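Stop Blaming the Hands

Last October one of our test arms drove a pen cup sideways off a table and kept going until it hit the guard panel. The cup broke. The panel did what it was bought to do. The arm had a bent finger and a cracked mount, and we lost nine working days waiting for the part.

The incident form at Plimbridge has a box for "probable cause," and by lunchtime somebody had written "poor demonstrations" in it. I think that was wrong, and I think the habit behind it is worth more attention than the broken cup.

I work on Funero, a project that teaches two-armed machines to put a table in order: pens into a cup, papers straightened, boxes squared up. The teaching is done by people. They sit at a table, hold a gripper in each hand and do the job themselves, and the machine learns from the recordings. The plan called for 4,000 of these. At the time of the incident we had 1,457.

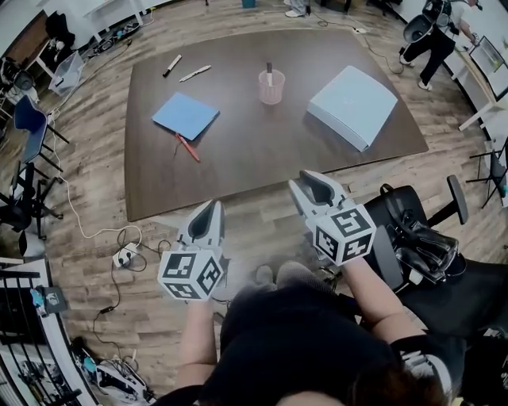
Both grippers in hand at the table, with the pen cup standing in the middle.

The reasoning behind "poor demonstrations" went like this. The arm closed its left hand too early and pushed the cup instead of holding it. The arm learned from people. Therefore the people must have been closing too early. Two of the newer demonstrators were asked to redo their training session, and one of them was told she was rushing.

She wasn't. When we finally laid the left and right recordings side by side, the left gripper's open-and-close signal was running 115 milliseconds ahead of its position track. In the recording, the fingers shut before the hand had arrived. Every person who had used that gripper since a software update had the same error, in the same direction, by the same amount. People don't make mistakes that evenly. A clock does.

The update came from Tarum, who write our recording software. They had changed how the gripper signal was stamped, and they said so in the release notes, in a line I had read and not understood. I don't hold it against them much. We installed it in the middle of a session block and ran no check afterward, and that was our decision.

Of the 1,457 recordings, 506 had the fault. We could have repaired most of them by sliding the signal back. We threw them out, and I argued for that. If you correct a fault you only found by accident, you are trusting that it's the only one in there.

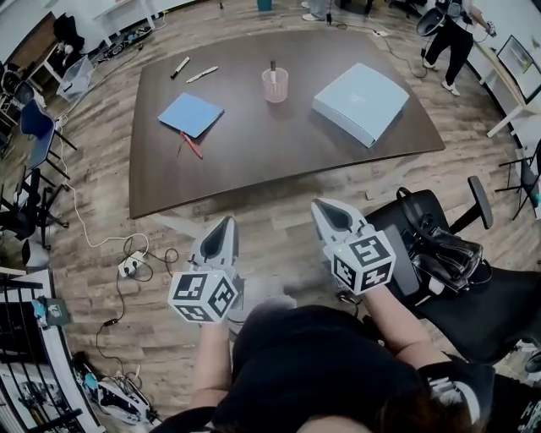 Each gripper carries a cube of printed patterns, used for tracking its position.

My complaint is about where we put our checking effort. We had a two-page sheet for demonstrators. It covered how to sit, how fast to move, how to keep the cubes turned outward and what to do after a dropped pen. We had a supervisor watching for bad form. For the equipment we had a battery check in the morning. All of the suspicion was pointed at the part of the system that could be talked to.

I understand how it happens. A person's mistakes are easy to see, and a person will usually agree that they could have done better. The demonstrator who was told she was rushing said she would slow down, and she did, for two weeks. Her recordings from those two weeks are slower than anyone else's and carry exactly the same 115 milliseconds. So we damaged good work while leaving the fault alone.

There is a safety side to this too, and I'd put it first if I were writing the rules. Okafor, the firm that built our test cell, limits the arm's speed and force whenever the door is open. The limits worked. But limits of that kind assume the arm is trying to do roughly the right thing and might bump into someone along the way. An arm that believes it is holding something it isn't holding will carry on with the next part of the job, with full confidence, through whatever is in its path. Ours traveled most of the width of the table after it missed. The door was shut that day. On other days we'd had it open to watch more closely. 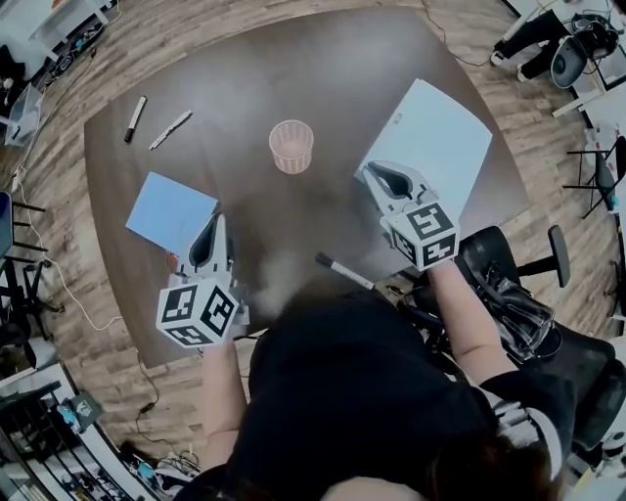 What I would like to see is dull and cheap. Before each block of recordings, tap the two grippers together and look at both signals. The tap should land at the same moment in each, and the fingers should read closed when they are closed. It takes less than a minute. Do it again after any update, cable change or battery swap, and write the number down even when it's fine. We do this now. In the first month it caught one more fault, a loose connector, after three recordings.

I would also change the form. "Poor demonstrations" should not be allowed in the cause box until somebody has attached the equipment check from that session. If there is no check, then the cause is unknown and the box should say so. Some of my colleagues think this is too soft on the demonstrators. Their argument is that people do get tired and sloppy by four in the afternoon - true, I've watched it happen - and that we need to be able to say it. We can still say it. We just have to look at the clock first.

The demonstrator got an apology, in writing, from me. The supervisor's sheet is still two pages long, but the first page is now about the grippers.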